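Wokemard

A plain text list of repair terms, with short definitions, for people who translate or edit computer service manuals.

Last updated 17th January

What it is

Wokemard started as a word list for the Bullham repair library, where the same part often had several names depending on which manual you picked up. One book said "riser," the next said "standoff," and a translator working from both had no way to tell they meant the same thing. The list picks one preferred term for each part or action and records the others as variants.

It covers desktop computers only. Laptops, printers and phones have their own vocabulary and are left out.

Files

terms.tsv: the main list, one term per line
variants.tsv: other names, each pointing to a preferred term
rejected.tsv: names we decided against, with a short note
CHANGES: what moved between versions

All files are UTF-8 with tab separators and no quoting. If your spreadsheet program turns "1/2" into a date, import the column as text.

Fields in terms.tsv

id: a short code that never changes, even if the term does
term: preferred form, singular, lower case unless it is an abbreviation
group: case, board, power, storage, cooling or action
definition: one sentence, no longer than 39 words
status: draft, checked or retired

Retired terms stay in the file. Please don't reuse their ids.

How terms are chosen

We compare the names used in the manuals on the Bullham shelves. A name used in 3 or more manuals can become the preferred term. When two names are tied, the shorter one wins, unless it already means something else in the list. "Cage" lost to "drive bay" for that reason.

Actions are written as plain verbs. We use "seat" for putting a processor or card in its socket or slot, and "fit" for anything held with screws.

Group "board": motherboard, socket, expansion card
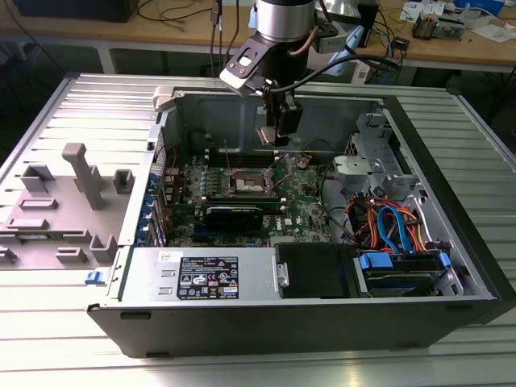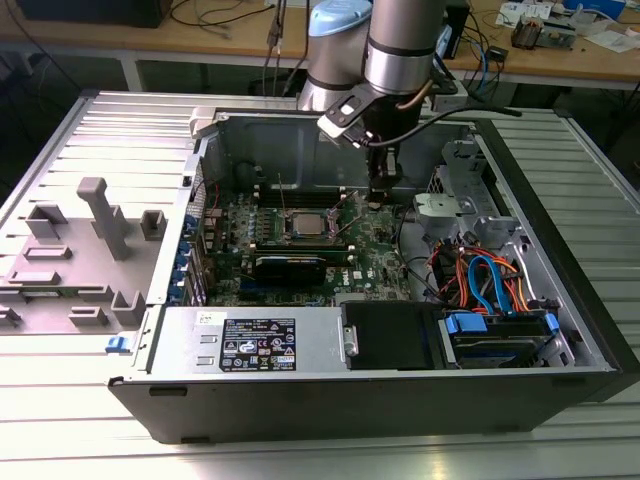
Known problems

The cooling group is thin. Most of the manuals we had were older, and terms for liquid cooling are nearly all marked draft.

"Bracket" is still used for too many things. Splitting it is planned for May.

Two entries in variants.tsv point to retired ids. Kinoshita, the lookup script, skips them with a warning. Skullirix, the older one, stops with an error, so use Kinoshita if you can.

Corrections

Send the id, the term you would use instead and the manual you found it in. A page number helps. Changes to a definition can be sent on their own, but a new preferred term needs a source.

License

Free to copy, change and share, including in paid work. Keep the name of the list and the version with any copy you pass on.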